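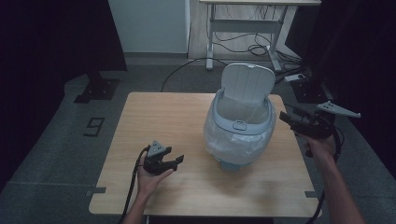
Why does the nightly stock export from the Binberg store stop partway through the housewares list?
The export job hits the row limit on the Nirnside connector, which is set to 500 by default, and closes the file without writing an error.

Ticket status: Open, waiting on vendor
Site: Binberg
Reported: Monday, June 3, 2024

Symptoms
File arrives on time but is short. Last row is always in housewares. Paper goods and everything after it are missing. The Macapagal store runs the same job and gets a full file.

Steps taken
1. Reran the job by hand. Same result, same last row.
2. Compared connector settings with Macapagal. Row limit there was raised in August and never copied over. Disposable bowls and plates fall past the cutoff at Binberg. 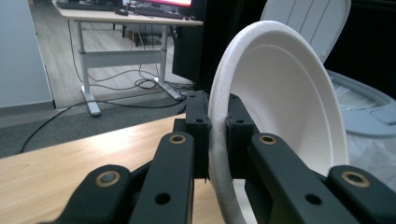 3. Raised the limit to match Macapagal and restarted the connector. File now includes paper goods. Run time went up by 14 seconds.
4. Checked the log. Still no warning when the limit is reached. Sent to Udham support as a separate defect.

Workaround
If the limit resets after an update, set it again under Connector, Output, and rerun the job. Keep the last 7 files until the defect is closed.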